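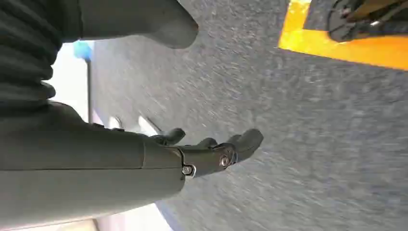 Boiko: The man who won't stop knocking

PLOLIA — Myroslav Boiko lost his first race for county supervisor by 40 votes, and he can still tell you which street they lived on.

"Jitaru Avenue," he said, stopping at the foot of somebody's driveway to retie a shoe. "Even side."

He is running again, his third try, and he has gone back to Jitaru Avenue so often that the dogs have quit barking. His platform fits on a postcard: fix the Ellow bridge, keep the library open on Saturdays, and find out who approved the new parking meters. The meters get the applause.

His opponent, two-term incumbent Ea Brøndum, does not knock on doors. She holds coffees, where the pastry is good and the questions are short. She took 3,494 votes last time and sees no reason to change the menu.

"Myroslav is very energetic," she told me, in the tone people use for a neighbor's toddler.

They have met in one debate so far, at the Grange hall, before a crowd that had come partly for the pie auction. Boiko spent 30 seconds of his closing statement hunting for his notes. Brøndum lent him her glasses. Each side put out a press release claiming the night.

Ibsa Endale, who has managed two of Boiko's three campaigns and sat out the other one in Arizona, would like him to talk less about drainage. "He had a woman nodding on Tuesday," Endale said. "Then he got to culverts."

The primary is in May. Boiko has bought new shoes.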